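# Week 6: Light, glare and the north-facing room

Notes for the Wednesday group, 16/10/2019. Bring these with you next week, plus your sun diagram if you haven't handed it in.

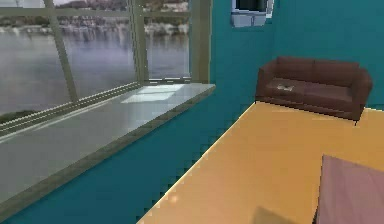 Helge Granström wrote back after last week's session that water outside a window is worth a second window, and that we'd spent a whole evening on sunlight without once mentioning what bounces up from below. Fair point! I had meant to leave reflection until Week 8, but the comment is so good that I've pulled it forward, and section 3 is now mostly about it.

## 1. Where we got to

Last week we drew the sun's path over Dedville for the middle of winter and the middle of summer. Most of you got the winter arc too high. It really is that low - hold your arm out, make a fist, and see how few fists fit between the horizon and the midday sun in July. That low sun is the best gift our climate gives us. A north-facing room with a modest eave takes it in right to the back wall in winter, and the same eave keeps the high summer sun off the glass altogether.

(If you learned this from a northern hemisphere book, swap north and south throughout. I've marked the library copies in pencil, but not all of them.)

The three terms you need from last week:

- **Altitude** - how high the sun is above the horizon.
- **Azimuth** - which way along the horizon it sits. We measure from north, going clockwise.
- **Sky component** - the share of daylight at a point in the room that comes straight from the sky, without bouncing off anything first.

Holger Magnusson asked whether the sky component includes direct sun. It doesn't. In daylight work we nearly always treat the sky as overcast, and we deal with sunbeams separately. It feels strange at first to plan for the dullest day, but a room that is pleasant under heavy cloud will seldom let you down in the brighter weather, provided you've thought about shading.

## 2. How deep does daylight go?

There's an old rule of thumb that useful daylight reaches into a room to about twice the height of the window head above the floor. Note that it's the *head*, the top of the glass, that matters. Raising the sill hardly changes the light at the back of the room. Lowering the head by the same amount can ruin it.

Try this at home with a sheet of cardboard. Cover the bottom third of a window, go to the far end of the room and try to read. Then move the cardboard to the top third and read again from the same chair. I did this with my own family and even the most doubtful of them was impressed!

Why does the top matter so much? Two things are going on:

1. From the back of the room, the only sky you can see is through the upper part of the window. Through the lower part you see ground, fences, the neighbour's garage.
2. An overcast sky isn't evenly bright. It's brightest overhead, and by the time you look down near the horizon it has dropped to a third of that. High glass catches the better part of the sky.

So the first thing to do on any site visit is to sit down where people will sit, and look for sky. If you can draw a line from the desk, under the window head, and it hits sky, good. The line on the floor plan where you lose the sky altogether is called the **no-sky line**, and behind it people will switch the lights on whatever else you do.

### Exercise A

Draw a section through your own living room at 1:20. Mark the window head, the top of whatever stands opposite (a fence, a tree, a house), and run a straight line from one through the other until it lands on a surface at table height. That's your no-sky point. Shade everything behind it. Then write two sentences on how the shaded part is used now. Please do use a ruler, I've had some very artistic sections this term.

## 3. Light from below

Now to Helge's point. Everything that reaches the room after bouncing off something outside is called the **externally reflected component**. In a suburban street it's a small share, and many textbooks wave it away. But it depends completely on what's out there.

| Surface outside | What it does for the room |
|---|---|
| Lawn | Very little, and slightly green |
| Dark paving | Very little |
| Pale gravel or concrete | A good soft lift on the ceiling |
| White-painted wall opposite | A lot, if the sun gets to it |
| Water, high sun | Less than you'd expect |
| Water, low sun | A great deal, and it moves |

Look at the last two rows, as they surprise everyone. Water is a poor mirror when you look straight down on it and a very good one at a glancing angle. With the sun high, most of the light goes in and is lost. With the sun low, more and more of it skips off the surface and heads towards whatever is on the bank. A room with a wide view of a harbour can be quite calm at midday and then almost unbearable late in the afternoon, with one sun in the sky and another lying on the water.

And an eave doesn't help with the second sun. It can't! The light is coming *up*. I'd like you to hold onto this because it's the most common mistake in waterside houses - a lovely deep eave, carefully drawn from the sun path, and the people inside squinting anyway.

Things that do help:

- A solid sill and a planted strip outside, high enough to hide the nearer water from a seated person.
- Blinds that rise from the bottom. They're fiddly and not cheap, but they let you keep the sky while losing the glare.
- Vertical fins, if the glare comes from one side for most of the year.
- Turning the chair. Never be too proud to turn the chair.

On an overcast day the whole thing changes again. The water takes on the colour of the cloud, there's no second sun, and a big pane over grey water gives an even, shadowless sort of light that painters pay good money for. The Lindholm boathouse studio in our reader (page 44) is the one to study. Its owner worked only on cloudy mornings and kept a list of them.

## 4. Glare is about contrast

A bright window isn't glaring in itself. It becomes glaring when the wall next to it is dark. Your eye tries to settle on one level of brightness and can't manage both.

This is why the surfaces around the opening matter so much:

- **Splayed reveals.** Cutting the sides of the opening at an angle gives you a band of middling brightness between the glass and the wall. Thick-walled farmhouses do this beautifully.
- **Frame colour.** Dark frames against a bright sky make hard stripes. Pale ones sit more easily. There are good reasons to choose a dark frame, but do it knowing what it costs.
- **The window wall itself.** It's always the darkest wall in the room by day, as it gets no light straight from its own window. If you love a deep colour, try it on a side wall first, where the daylight will fall on it.
- **A second window** in another wall. It lights the wall around the first one, and the glare drops away. Rooms lit from two sides are kinder to faces too - you can read the expression of the person sitting opposite.

That last point is one I could talk about all night, and at Tindley I very nearly did. The old schoolhouse there had windows along one side only. The children faced the front with the light over their left shoulders, which was the accepted rule and suited right-handed writers. When the hall committee opened up a small high window on the far side, the cost was $1,741 including the plastering, and people kept asking who had repainted the room. It hadn't been touched.

### Exercise B

Choose one window you see every day. Look at it at breakfast, at noon and an hour before sunset, and for each one jot down:

- the brightest thing you can see through it
- the darkest surface next to it
- whether you'd be comfortable reading while facing it

You don't need a light meter. Squinting is a perfectly good instrument - half close your eyes and the contrasts jump out.

## 5. A worked example: the Vetine cottage

We'll do this together on the board, but have a look beforehand.

The main room is 5.2 m deep. The window faces north, with its head at 2.1 m and the sill at 0.9 m. Across the road is a single-storey house, far enough off that it hardly troubles us. The owners complain that the kitchen bench at the back is gloomy and that the sofa under the window is too bright to face.

Using the rule of thumb, twice 2.1 m gives us 4.2 m of useful daylight. The last metre of the room is beyond it, and that's exactly where the bench is. So the complaint matches the sums, which is always cheering.

What could we do? Last year's group came up with these:

- Raise the head to 2.6 m. Twice that is 5.2 m, right to the back wall. It means a new lintel, so it's the dearest choice.
- Put a roof window over the bench. Quick to do, lots of light, but think about summer heat before you fall in love with it.
- Swap the bench and the sofa. Free, apart from the plumbing (so, not free).
- Paint the ceiling and back wall white and see how people feel in a month.

I have my own favourite and I'm keeping it to myself until you've argued it out. Come with one choice and a sketch to back it up. If your group wants to mix two, that's fine, but tell us which one you'd do first if the money ran out halfway.

## Reading for next week

- Reader, pages 44 to 52. The diagrams on the last two pages are printed the wrong way round, so the one labelled "winter" is summer.
- The handout on tree shade, if you missed it. Spare copies are in the tray by the door.

There are 20 seats in the small room, where we'll be next week while the projector is being looked at. Please bring your own tracing paper and a soft pencil. Exercise A is due at the start of class and Exercise B can wait until the week after, as I know some of you will want a clear day for the sunset part.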